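I got to Clasudmont a little after nine in the morning, with a bag of day-old rolls and a list of questions I mostly never asked. The woman I'd come to see has been baking bread out of her garage for six years and selling it off a folding table at the end of her driveway, and if you live anywhere on the east side of town you've probably eaten some. She doesn't want her name used (her landlord knows, the city knows, she just doesn't like seeing it in print), so I'll call her the baker and leave it there.

She looked at my rolls first. "Those are fine," she said, in the voice you'd use about somebody's haircut. Then she tore one open and smelled it and said it had been rushed. I asked how she could tell. "It smells like flour. It should smell like something happened to the flour."

She started, like a lot of people, with a jar of starter from a neighbor and a winter with not much going on. The first loaves were bricks. She kept a notebook through all of it, and she let me flip through it while she made coffee. Loaf 100 has a star next to it and the word FINALLY. A few pages later she's back to complaining about gummy middles, so I guess it wasn't that final!

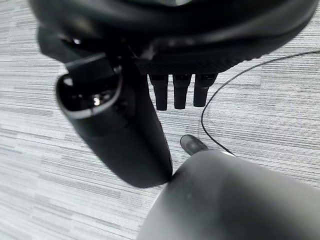 Up close: three short black pegs under a rounded black housing.

I wanted to know about the flour, because people at the table always ask me about it like I'd know. She buys from a small mill out past Celtham and drives there herself every other Thursday-or-whenever, her words, depending on the truck. The mill grinds a hard red wheat called Truso that she swears by. "It drinks more water than you'd think. I fought it for a whole summer. Then I quit fighting and just gave it the water." Her everyday loaf starts with 494 grams of flour, and when I asked why not 500 she laughed for a good while. That was what was left in the bag the day it came out right, and she's been too superstitious to change it.

We talked a lot about heat. Her oven is a secondhand deck oven she bought from a pizza place in Chornovol that was closing up, and getting it into the garage took two trucks and a piece of a fence. She bakes at 400 degrees once the lids come off, lower than most of the recipes you'll see, and she leaves the bread in longer. "People pull it when it's pretty. Leave it in until you're nervous." 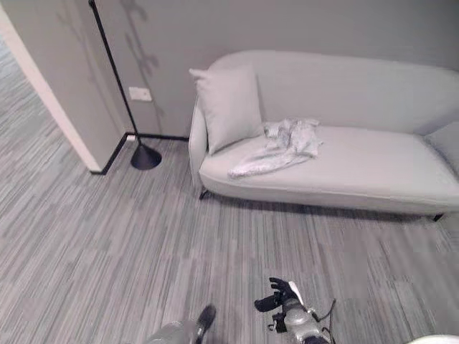

And she means nervous. The loaves on her rack that morning were dark enough that I would have been apologizing for them at my house. She says customers used to ask for the light ones and she'd set a few aside, and over time they stopped asking. One man still does. He gets his light loaf, and she says she bakes it with her eyes closed.

I asked if she ever thought about getting a real storefront. She has run the numbers. Last March, her best month so far, she sold 596 loaves, and she says that's the month she learned what her wrists could take. A shop would mean rent and hiring somebody and being polite before six in the morning. "I like that I can close the garage door," she said. "You pull it down and the day is over."
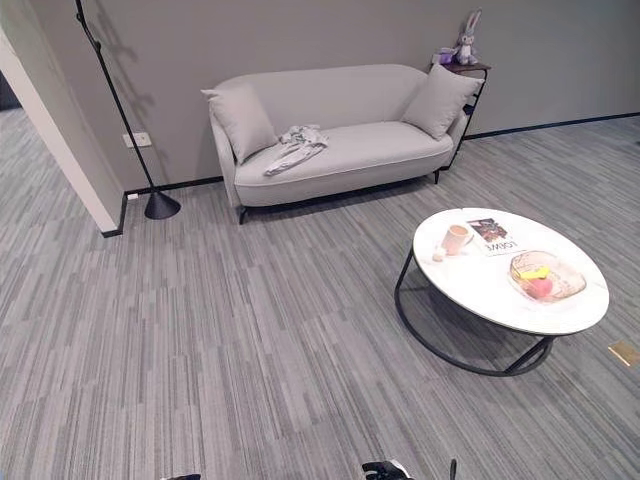 Bread at home is a different thing for her, and this was my favorite part of the whole visit. She doesn't bake for herself at all anymore, she eats the ugly ones, usually standing up. When she does sit, she wants a loveseat, the small kind with a pillow at each end and something crumpled left lying on the seat, and a plate on her knees with too much butter on it. Her trick for a stale heel is to run it under the faucet, really soak the crust, and put it straight in a hot oven for a few minutes. I've tried it three times since and it works every time, even on my rushed rolls.

Before I left I asked what she'd tell someone just starting out. She thought about it while she wiped down the bench. "Buy a scale. Write down what you did. And don't give your bad bread to people you like, they'll tell you it's good and then you're stuck."

She sent me home with a jar of starter, which is now bubbling away on top of my fridge and has already gotten out of its lid once. I'm on loaf four. It's a brick, but it does smell like something happened to it.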